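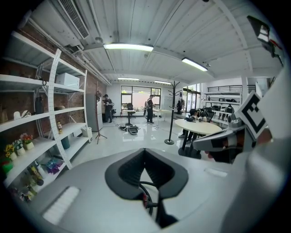 Takumi Wada wrote to me that a room with a rule sheet on the wall is safer than a room without one, and that I should stop picking on the sheet. I'd like to see his evidence. I have worked under four versions of the Zamside floor rules for hand-held gripper work, and the main thing I saw change between them was the font.

So this page is a how-to with a grudge. It covers how to write session rules for people who record demonstrations with hand-held grippers, in rooms where other people are working too. It assumes you already have the hardware and a pile of rules somebody sent you.

## Step 1: Throw out the rules you can't check

Take the sheet you have and read each line to a person standing in the room. Ask them to tell you, right then, if it is being followed. If they can't, cross it out.

The Zamside sheet I started from had these:

- Maintain awareness of surroundings at all times.
- Ensure adequate lighting.
- Operators shall be suitably trained.
- Keep the work area tidy.

All four went. "Adequate" to whom? "Tidy" by whose standard? A rule like that is only ever used after something goes wrong, to show that the operator broke it.

Keep the ones a stranger could check in a minute. Closed shoes. Marker faces clean. One named person who can call a stop.

## Step 2: Decide what the rule protects

Most sheets mix up two things: keeping people from getting hurt and keeping the recordings usable. Both matter. They need separate headings, or the data rules crowd out the safety ones. At Closevness our first draft had a long passage on marker angles and a single line on feet.

I mark every rule P (people) or D (data). If a rule gets both letters I split it in two. "Keep the floor clear" is a good example. For people it means nothing to trip on along the walking route. For data it might mean the opposite, because a floor with real clutter on it is sometimes exactly what the project wants.

## Step 3: Write the floor rule properly

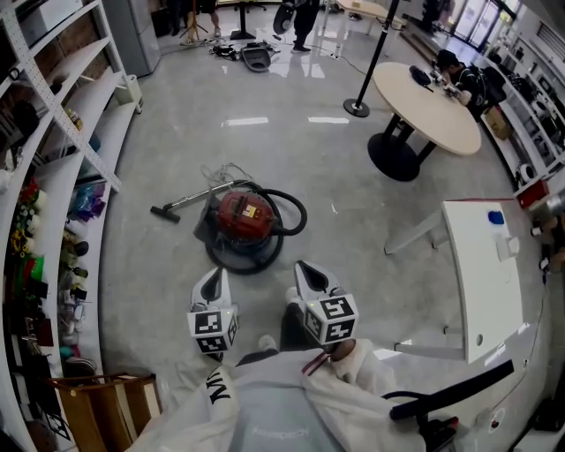
Trips are the hazard I worry about, and general rules handle them badly. Someone using a hand-held gripper is looking at the fingertips and the object and is walking at the same time. Telling that person to look where they're going is a waste of ink. Write down what may lie on the floor and where. A vacuum cleaner is a fair test of your wording: with the hose looping off one way, the wand stretched out the other and the white power cord in a tangle just behind the canister, "remove obstacles" would have you remove the task. The cable running across the floor from the black stanchion is another matter, and your rule ought to tell those two apart.

My wording, which you can steal:

1. Task objects may be on the floor inside the task area, cords included.
2. Cables that don't belong to the task are routed along a wall or taped down before recording starts.
3. The operator walks the route once with the gripper lowered and says out loud what they will step over.
4. If anything on the floor is moved between takes, repeat rule 3.

Rule 3 gets laughed at. I don't care much. It takes seconds and you can check it.

## Step 4: Set the pause rule by person

Every standard I've been handed sets breaks by the clock. Shibata's asks for one after 5 recordings or after an hour, depending on which page you believe, and gives no source for either. I asked for one and got a link to the same document.

Let operators stop when their grip hand gets tired, and write down that stopping costs them nothing. Then check that it's true. If pay or praise goes by the number of takes, your pause rule is decoration.

## Step 5: Include everyone who isn't holding anything

People sitting at tables, people standing at the back with equipment of their own, people passing through. Most sheets speak only to the operator. Add these:

- Anyone in the room can call a stop, and the word is "stop."
- Anyone who may be recorded is told before they come in. A notice by the door doesn't count as telling.
- Chairs near the task area are pushed in or moved away.

Chairs bother me more than grippers do. They roll.

## Step 6: Log the breaks in the rules

We keep the log in Uker, though a notebook would do. One line per event: which rule, what happened, who noticed. Leave out the box for "corrective action," which people fill with "reminded operator" until the end of time.

In our log of 671 sessions, the rule broken most was the one about taping cables. I didn't take that to mean operators are careless. The tape was kept in another room. We moved the tape.

I should be fair about the limits of this. Those entries come from people reporting on themselves, and a quiet month may only mean a bored one. Somebody told me they had 3000 sessions without an incident. I asked how many near misses they had logged and the answer was none, so I don't know what that figure is worth — and I doubt they do either.

## Step 7: Keep it short, then cut it

Our sheet has 6 safety rules on it. It used to have more. When someone proposes a new one, they have to say which session it would have changed. Takumi thinks this is a bad policy and that rules should come before the accident. He has a point on pinch hazards and batteries, so those are exempt.

The next revision is due in June. If you have a break interval with an actual source behind it, send it before then and I'll put it in.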